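**Talking to Odair Furtado, Lerkier, 03/08/2018**

Odair Furtado has run the test kitchen at Lerkier for nine years, and he still gets excited about a clear worktop. "Ask anyone here what they hated and they'll say resetting," he says. "You cook, you taste, you write it up, and then you put the whole counter back for the next person."

That job now goes to an arm the team calls Undska, which arrived in March. It fetches, it puts away, it shifts boards and tins between trials — slowly, but without grumbling!

I wondered if people had been worried. "Of course they were. I was! Two of our assistants spent half their day on that sort of thing, and they came to me and asked straight out if they should start looking." Both are still at Lerkier, and both now run tastings of their own, with their names on the reports (he showed me one, and he was beaming).

What has changed most is the talk. Cooks used to shout for things across the room, and now they plan the order of work with the arm in mind, over a coffee, before anyone switches on a hob. Furtado loves this. He also admits that the first weeks were hard going, and that the training from Harasym, the supplier, could have been longer.
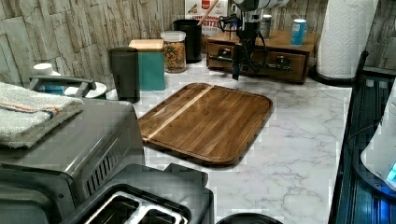

Over at Carnova, where the same system went in a little later, Ilse takes a cooler view: she likes the arm well enough, but she misses the quiet ten minutes of tidying, when she did her best thinking. Furtado laughed when I passed this on. "She can have my washing-up," he said. "We haven't automated that yet."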